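A visit to Dunadar in Durkevard

Report from the Girnden automation circle
11 February 2019

Our circle had wanted to visit Dunadar for a long time, and this winter it finally became possible. The company is in Durkevard, in the old part of the river port, on the upper floor of a building where ropes were made before. From Girnden one must change the train once, and the second train was late, so we arrived when the coffee was already finished. Our hosts made new coffee for us, which I want to mention with thanks.

For those who do not know the firm: Dunadar collects examples from which a robot hand can learn everyday tasks. They do not build the hand and they do not sell a robot. Their customers give them a task, such as taking a cup from a kitchen surface, and Dunadar gives back a large number of recordings of this task, done by people who steer the hand. The customer then trains his own system with them. Most of these recordings are made in simulation, with a program of their own that has the name Maeng.

I must say that I expected something different. In my own working life I saw robots that were programmed point by point, with a teach box hanging on a cable, and when the part was lying a little crooked, the robot closed on air. I had imagined a hall with many arms in a row. What we entered was a long room with a low ceiling and desks along both walls, and it was very quiet. On the desks there were screens, and before most screens there was a person with a hand controller, moving slowly, like somebody who is pouring something hot.

We were divided into small groups, and my group began with the operators. One of them let us stand behind her chair while she worked. The kitchen on her screen was different each time she started a new round: other tiles, other doors on the cabinets, another place for the cup. She does not choose these things herself. Maeng puts them together from a library, and she finds herself in the new kitchen and has to do the task. She told us that in the first week she looked at the tiles too much and forgot the hand. Now she looks only at the cup and the two black fingers.

The target for one operator is 50 good rounds in one shift. When I heard this number I thought it was low, for a round takes hardly longer than tying a shoe. But a good round means that it has also passed the check, and the check is strict. A round is thrown away if the hand pushes the cup before it closes, or if the arm goes through a place where a real arm could not go. It is also thrown away if the operator hesitates very long in the middle, because the learning system would then learn to hesitate. One member of our group asked if it would not be useful to keep the bad rounds. The answer was that they are kept, in a separate folder, and that some customers ask for them and pay less.

After this we were allowed to try it. I am not young and I do not play computer games, and I can report that it is harder than it looks. The view is from above the forearm, so that the arm goes away from you and the fingers are far in front. You have no feeling of depth at first. I drove the hand past the cup two times, and at the third attempt I pushed it over the edge of the worktop. The operator said kindly that everybody does this. She advised me to bring one finger beside the cup first, to leave it there, and only then to think about the thumb. With this advice it went better, and I lifted a cup, although the check refused my round for being too slow.

In the next room they explained how a task is described. I found this the most interesting part of the day, and I would have liked to stay longer. Before anybody steers anything, there is a sheet of paper for the task. The sheet for the cup has 28 lines. It says from which side the hand may come, how far the fingers should be open on arrival, what counts as touching, and when the round is over. Our guide explained that at the beginning the sheet was much shorter and that every new line comes from a quarrel between two checkers. One had accepted a round, the other had refused it, and both had good reasons. Now they write down the decision and the quarrel does not come back, or at least not in the same form.

A long discussion followed about cups without a handle. For us a cup without a handle is a simple thing, but in the data it has its own chapter. With a handle, people steer to the handle nearly without thinking, and the system learns the handle and afterwards does not know what to do with the body of the cup. For this reason the kitchens with plain cups were made as a separate series, and the operators are asked to vary the approach a little from round to round. They should not make it artificially different, only not always the same. I wrote this sentence down, as it is also good advice for teaching apprentices.

We asked of course about reality. A simulated kitchen is clean, nothing is sticky, and the light is always polite. Dunadar does not hide this problem. They keep a small real kitchen at the end of the corridor, with a real arm, and there a smaller number of rounds is recorded for comparison. It was not running during our visit, as the arm was waiting for a part. We saw it with the door open, and it looked like any kitchen in an office, with a kettle and a dish towel. We were told that the recordings from there cost much more for each round, and that a customer usually wants a little of them and very much from Maeng.

How many kitchens there are in Maeng, I asked at lunch. The library has nearly 200 at present. Someone must draw each tile pattern and each cabinet door, and also the things on the back counter which the hand never touches. I asked why one needs jars and bottles which have no part in the task. The answer was that the system must learn that they have no part in the task. If all the worktops behind were empty, the first real kitchen would confuse it.

Lunch was in the canteen of the harbour office and it was simple and good. The soup I can recommend, the fish less.

In the afternoon we had a talk about the working conditions, which some of our members had asked for in advance. The operators work in blocks with a pause between them, and the controller must be adjusted for the size of the hand. There were complaints about wrists in the first year, and since then there is a soft support on each desk. The operators are partly students and partly people from the port who came here when the work there became less. A former crane driver was among them, and it was said with some pride that his rounds are nearly never refused. I believe it. He has learned to move a heavy thing far away from him with small movements of the fingers, and that is more or less the same work.

For my own understanding I noted some points which I want to check before our evening meeting in March. I did not fully understand how the force of the fingers is recorded when the cup is only calculated, and I did not understand if the customer can see which operator has made which round. Our guide promised to send an answer to both. I also would like to know how they decide that a series is complete. It was said that they stop when the customer's system does not improve any more, but this means that the customer must train in the meantime and report back, and not all of them do.

Before we left, we stood once more behind the desks, where the plain cup series was on the screens and an operator was working on the approach with the thumb opened wide.

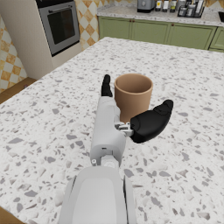 The train back to Girnden was on time. Members who want to join a second visit should write to the circle before the end of the month. The group must stay small, as there is not much place between the chairs, and it is better to bring indoor shoes.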